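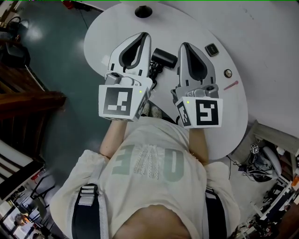

Hacer Demirtaş wrote that the breaker for the upstairs bathroom had tripped again, the third time since the tenants moved in, and asked whether to keep resetting it or leave it off until someone came out.

Reply sent 9:40: leave it off. Use the hall outlet for now, it's on a different circuit. Please list everything that was plugged in or switched on when it tripped, including anything in the bedroom next door.

Unit: Tetholm, upper floor
Status: closed
Opened: October

Her list: hair dryer on high, bathroom fan, ceiling light, and a space heater in the small bedroom. She didn't know the bedroom shared the breaker. Neither did we until we checked the panel. The label says BATH and nothing else.

First visit. Panel cover off, no discoloration, no smell. Breaker is a 15 amp, 120 volt circuit. Tightened the terminal screw about a quarter turn, it wasn't bad. Reset the breaker and it held with nothing on. Added the light and fan, still held. Plugged our test load into the bathroom outlet and left it 2 hours. No trip.

Turned on the tenant's space heater in the bedroom with the test load still running. Tripped in under a minute. Repeated once with the same result.

So that part is plain overload. A heater on high and a dryer on high will not run together on 15 amps, and either one takes up most of the circuit by itself. Told Hacer to move the heater to the living room side. She did that the same evening.

Update: tripped again two mornings later with the heater unplugged. Only the fan and light were on. Reopened.

Second visit. Swapped the breaker for a new one of the same make and rating. Tripped again after the fan had run for a while, so the old breaker was fine. I kept it in the van.

Disconnected the fan at the ceiling box. Circuit held overnight. Reconnected the fan and it tripped again before lunch.

Took the fan down. It's a Nastum, older than the rest of the bathroom. Lint packed all the way around the motor, and the insulation on the hot lead had rubbed through where it passed the edge of the housing. There was a dark mark on the metal at that spot. No bushing in the hole. My guess is whoever put it in pulled the wire tight and skipped the bushing.

Called Yazıcı for a replacement. They had one the same size for 80 dollars, picked up that afternoon. Installed with a proper clamp and left slack in the wire. Duct was sagging between joists so I strapped that too.

Ran fan and light for the rest of the day. No trip. Ran them with the test load for a further 2 hours. No trip.

Relabeled the panel: BATH + SMALL BEDROOM.

Hacer asked if the bedroom could get its own circuit. It can, there are open slots, but the run goes through a finished wall. Quoted 300 and sent it to the owner. No answer yet. That's a separate ticket.

Last message from Hacer: no trips in two weeks, fan is quieter than the old one, closet light downstairs now flickers. Opened a new ticket for the closet.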